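Keep the Fladow lantern parade free

The city wants to charge $16 a head for the November lantern parade in Fladow, and I think that is a mistake. Last year 2,554 people walked the route. Many came with children, and a family of four would now pay $64 to carry lanterns they made at home.

The council says the money would cover street closures on Marulanda Avenue. 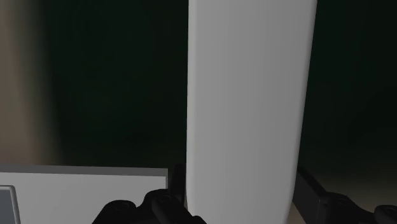

Closures do cost money, but there are other ways to find it. Food stalls pay $21 for a pitch -- far too little for a night that busy. Plirnico charges its market stalls more than that on a slow morning. Raise the stall fee and leave the walkers alone.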